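**Thread: what we changed in the simulated flat, and what came out of it**

Jul 30, 2018

Our write-up on room search is finished, so a few posts on the method. Effie Kinnear built the rooms, Sylvain Huet wrote the planner, and I ran the trials. The planner is called Drurnel.
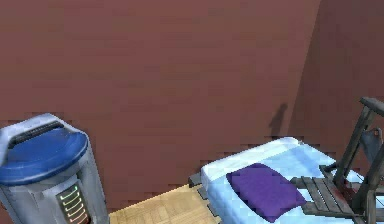
*2 min read*

The question was simple. If a robot is told to find a named object, does it help to guess the room first, or should it just drive to the nearest unseen spot?

Drurnel guesses the room. It takes whatever it can recognise – a bed, a pillow, a bin – and scores each room before moving. The baseline, Brevine, ignores all that and goes by distance.

We ran 1,794 searches across 27 layouts. Both planners got the same start points and the same targets. Furniture was shuffled between layouts, so a chair could end up partly over a bed. We left those in.

Drurnel took the shorter path in 496 more searches than Brevine did. Most of the gain came when the target was two rooms away or further. In the same room there was nothing in it.

Doorways were the weak point. The arm is in the robot's own view and hides a good part of the floor and the way through, so the planner marks that area as unknown and often turns for a second look.

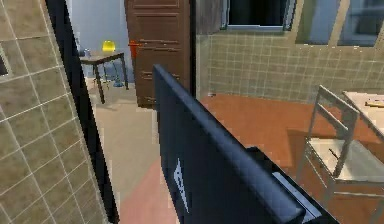 ## Next

Sylvain wants to mask the arm out and keep a short memory of what was behind it. He tried a rough version in April and it lost track on turns.

Effie is adding more doors to the layouts. I'll post the per-room table once I've checked the labels.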